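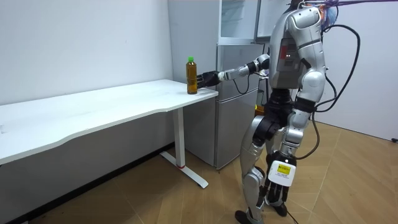 Our robotics class grades the boring task, and I think it should stay that way. Every July, when the course outline goes up for review, somebody on the board proposes replacing the kitchen unit with something that looks better on the open night stage. Last year it was dancing. This year it is a penalty shootout. I have helped teach the unit twice, and I would rather lose the open night.

The assignment fits on one line. There is a desk, a refrigerator and a bottle, and the robot has to deal with all of them. Students get two attempts in front of a grader. Most of them read that and plan to be done by lunch.

Then they meet the refrigerator door. A person opens one without looking. A student has to decide where the hand goes, how hard it presses, which way the rest of the body leans, and what happens if the fingers land an inch too high. Shiela Javier's group spent most of a week on that inch. Their logbook ran to 42 pages, and I would put it in front of any employer before a video of a backflip.

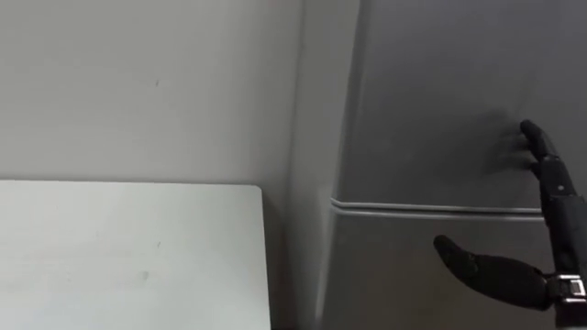 Ramil Enriquez, who runs the competition team, disagrees with me and has a fair argument. Students sign up because they saw something exciting, and if we hand them a refrigerator they may leave. He lost two good people from Kadanari, our spring project, and both said it felt like chores. I don't have a good answer for those two. I do think they would have left the dancing unit as well, at the point where the music stops and the joint logs have to be read.

My other reason is grading. When a robot dances, the panel argues about taste. With a bottle, the questions are plain. Is it in the hand? Is it upright? Did it get where the student said it would go? Teodoro Cruzado failed his first attempt last term and didn't argue, and he could point to the line in his own code that did it. 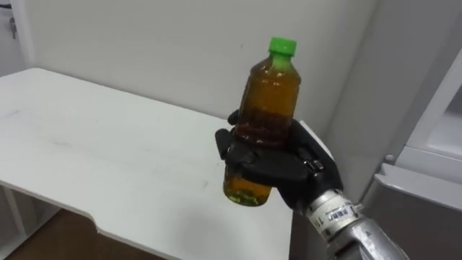 The bottle in the hand, above the end of the table.

There is also the money. A new stage floor was quoted at $1000, and that would come out of the same budget as spare fingers and cables. We go through fingers.

I would change some things. The write-up is too long, and first-year students should get more time with the hand before anyone scores them. Bernardo Valente has suggested letting each group pick its own object for the second attempt, and I would vote for that tomorrow. Let them choose an egg if they want one. But keep the desk and keep the refrigerator, and let the open night visitors watch a student try to get a door open.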